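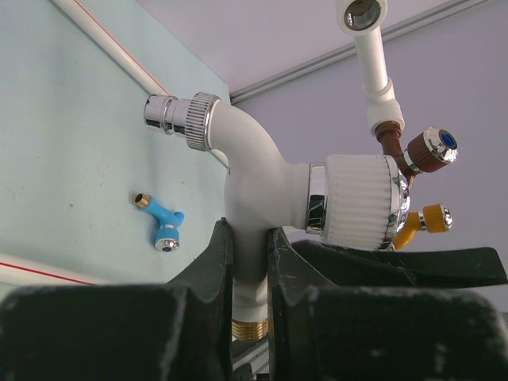
Fitting a plastic tap to a threaded tee

Small plastic taps with a brass inlet thread are cheap, light and quick to change. Most leaks at the joint come from poor starting of the thread. The notes below apply to taps screwed into white plastic pipework, as used in utility rooms and garden wash stands.

Turn off the supply and drain the pipe. Unscrew the old tap by its body, never by the handle. Clean the port with a dry brush and pick out any old tape.

Check the brass thread on the new tap for burrs. Wind PTFE tape clockwise, seen from the open end, starting one turn back from the tip. Lay the tap out the way it will hang and note where the spout should finish.

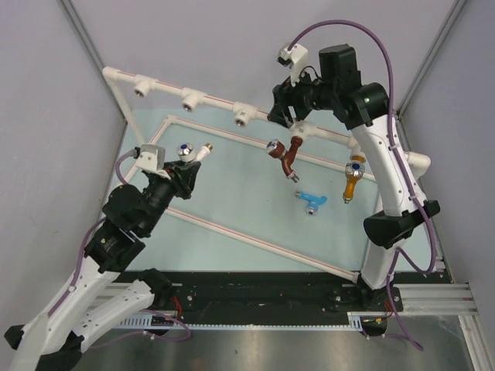 Offer the tap up square to the port and turn it backwards until the threads drop together, then forwards by hand. It should run freely for the first 2 turns. If it binds, take it out and start again – a crossed brass thread will cut a plastic tee beyond repair.

Finish with a gentle quarter turn, holding the tee still with the other hand. If the spout stops short of its position, add tape. Do not back the tap off to line it up, as this breaks the seal.

Open the supply slowly with the tap closed. Wipe the joint, wait 20 minutes and check it with a dry tissue.

Omolara Uzor
Revised February 2024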